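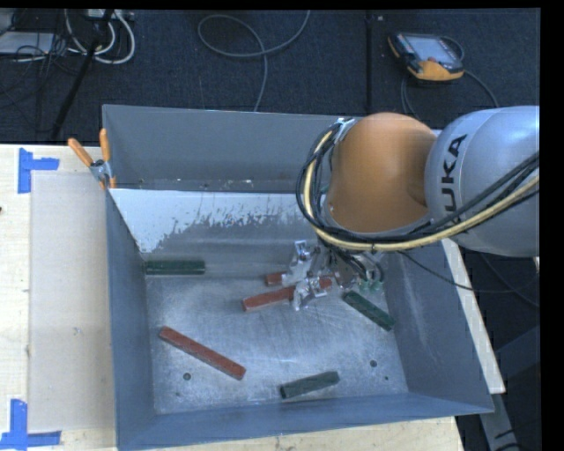 Robotics Laboratory Manual > Part II: Student Projects

Chapter 6
Picking from an Unordered Bin

A part that always arrives in the same place can be picked with a taught position. The arm is jogged to the part once, the pose is stored, and the program returns to it on every cycle. The exercises in Chapters 3 to 5 were all of this kind. A part that arrives in a bin has no fixed place. Its position and heading must be measured before each pick, and the pick must then be planned around the walls of the bin and around the other parts.

This chapter follows one student project from its first week to its final report. The project, named Plekotard by its members, was carried out over one term by Yeshi Wubshet, Henok Admasu and Tekle Kassa in the automation course at Sirnden. The task was set by their instructor, Peninah Nyanda. Red and green rectangular blocks are placed in a metal bin with sloping sides, and the arm must remove them one at a time and sort them by color. No person may touch the bin during a run.

The work divides into four problems, and the sections of the chapter take them in order.

Section 6.1 deals with locating the blocks. Color separates a red block from a green one without difficulty under even light. It doesn't separate two red blocks that lie side by side, and it is less reliable on a bare metal floor, where scratches and reflections change the apparent shade of whatever lies near them. The group's first program treated touching blocks of the same color as a single long block and sent the gripper to the middle of the pair.

Section 6.2 deals with choosing a block. The nearest block is often a poor choice. A block against a wall leaves no room for a finger on that side, and a block beneath another may be held down by it. The group wrote a scoring rule with three terms: clearance on each long side, distance from the nearest wall, and the fraction of the top face that is visible.

Section 6.3 deals with the approach. The fingers must be turned to match the heading of the block, and the wrist must stay clear of the rim at every point on the way down. Cables are part of the moving volume. Students usually model the gripper with care and leave out the cable bundle at the wrist, which needs slack to follow the last joints and therefore swings wider than the arm itself. Hagos Shiferaw, who supervised the lab hours, required each group to run its full set of wrist angles at low speed above the bin before entering it.

Section 6.4 deals with failure. The group logged 604 pick attempts and recorded 151 of them as failed, a failure rate of 25 percent. A failed pick was defined as one in which no block was held when the gripper had cleared the rim. A block picked correctly but placed in the wrong tray was logged separately - this distinction matters when the results are compared in Table 6.2.

Before reading further, the student should be able to convert a point from camera coordinates to the base frame of the arm and to state the effect of a small error in that conversion at the far end of the workspace. Both topics are covered in Chapter 4.

6.1 Locating the Blocks

The bin is fixed to the table for the whole of a session. If it shifts, every stored wall position is wrong by the same amount, and the error will first appear as contact between a finger and the rim. The procedure therefore begins with a check of the bin against its reference marks.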